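Markier M12 Replacement Watch Strap Review

October 24, 2018

The Markier M12 is a silicone strap for watches with standard spring bar lugs. It comes in black, gray, white and a dark green that the product page calls moss. I bought two, one gray and one white, and have alternated them on the same field watch over the summer. Both were paid for at full price from the Gashi web store. My point of comparison is the Brerenetti Sport, which I wore for most of last year.

Fit and sizing

The M12 is sold in 18, 20 and 22 mm widths. My watch takes 20 mm. Measured with calipers at the lug end, the gray strap is 19.9 mm and the white one 19.8 mm. There is a small gap on each side of the white strap if you look for it under a lamp. The Brerenetti measured 20.1 mm and had to be squeezed in, which I prefer, as it stops the side-to-side creep you get with an undersized strap.

The lug end is straight. It will leave a visible space between strap and case on most round watches. Markier does not offer a curved end, and the material is too stiff near the bar tube to fill that space by itself.

Spring bars are included, with quick release levers. They are 1.5 mm in diameter. On my watch the shoulders sat correctly in the lug holes, but the levers are short and need a fingernail. If your watch uses thick bars, as many dive watches do, the tube will not take them without force. I tried a 1.8 mm bar in the gray strap and stopped when the silicone started to bulge.

Material

The strap is 3.6 mm thick at the lugs and tapers to 2.2 mm at the tail. Hardness was 58 on my Shore A gauge, averaged over five readings. The Brerenetti gave 64 on the same gauge. The practical result is that the M12 bends more easily around a small wrist and also picks up more lint. Black and gray show lint worst. White shows dye transfer from denim, and after a month mine had a faint blue edge on the side that meets my jacket cuff. Dish soap removed most of it. Isopropyl alcohol removed the rest and left the surface tacky for a day.

There is no fabric core. I hung weights from a closed strap in 1 kg steps and stopped at 12 kg. At that load the hole in use had stretched into a slot, and it took overnight to return to shape. No tearing. That is far beyond anything a wrist will do to it.

Buckle and holes

The buckle is brushed steel with a 2.5 mm tongue. The brushing is even on the face and rough on the inside, where it can catch arm hair. One minute with 400 grit paper fixed that. Hole pitch is 6 mm, a little coarse. With my wrist at 17 cm, one hole is slightly loose and the next is slightly tight in hot weather. The Wakix clone of this strap, which costs half as much, has a 5 mm pitch and fits me better, although its buckle is plated and had worn through at the corners by spring.

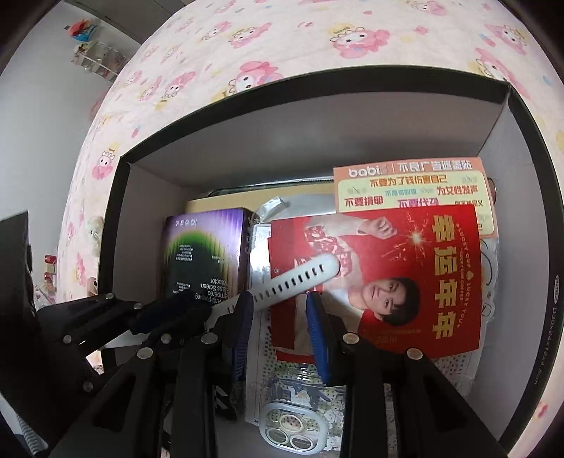

Keepers are the weak point. There are two, both loose, and both slide. The fixed-peg type used by Brerenetti holds the tail in place all day. On the M12 the outer keeper drifts toward the buckle within an hour and the tail lifts. A drop of water under the keeper makes it worse. I have not lost one yet, but spares are not sold separately, and Gashi answered my email on this with a link to the full strap.

Wear

Day to day, the strap is comfortable up to eight hours or so. The underside has shallow channels running lengthwise, 0.4 mm deep, too shallow to move much sweat. After a run I take it off and rinse it. Drying takes a wipe with a towel. There was a rubber smell for the first week on the gray strap and none on the white.

Verdict

A decent strap with good material and a good buckle, let down by its keepers and its hole pitch. At 25 dollars it is priced five dollars too high. Buy the 20 mm if your lugs measure 20 mm exactly and you can live with slight play. For curved cases or thick spring bars, look elsewhere. I will measure the hardness again in November and add the reading to the Material section.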